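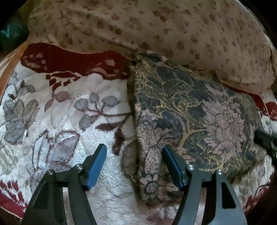

Four Months With the Brornamon Daybed Cover Set

I've had this set since winter and people keep asking me about it in the comments on my mattress post, so okay, let's do it. I bought the Brornamon in the twin size for the bed in my spare room, which is half guest room, half place where I fall asleep with a book. I paid $58 on sale from Drandosura and it took nine days to arrive.

What I like

The weight, first of all. My old Clorkance throw slid onto the floor every single time I sat down (I gave up and pinned it, which was a mistake, it tore). The Brornamon stays put. It has a grippy backing along the wall side and deep corners that fit over a 10-inch mattress with a bit to spare.

It's also warmer than I expected! I slept under it in January with one thin blanket and was perfectly happy.

I'm a pattern-on-pattern person and always have been, big flowers next to whatever else is in the closet. If you like a calm room you'll want a different blog.

Washing it

Cold, gentle, hang to dry. I did this twice and it came out fine, though the first wash left a lot of lint on my black towels. Wash it alone. It takes forever to dry - a day and a half over the shower rod, in my case. Ironing did nothing much, so now I just fold it while it's a little damp and leave it.

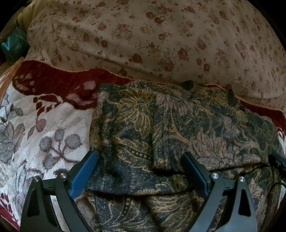

What I don't like

The ties. There are four of them, they're skinny, and one came off in the second wash. I sewed it back on in five minutes, but at this price I shouldn't have to. The zipper on the bolster case also sticks about halfway, every time.

Would I buy it again?

Yes, on sale. At full price I'd look at the Brophy one first, which my sister has and which has proper wide ties. I'm planning to try the lighter version in July, when my spare room turns into an oven, and I'll add a note to this page once I have.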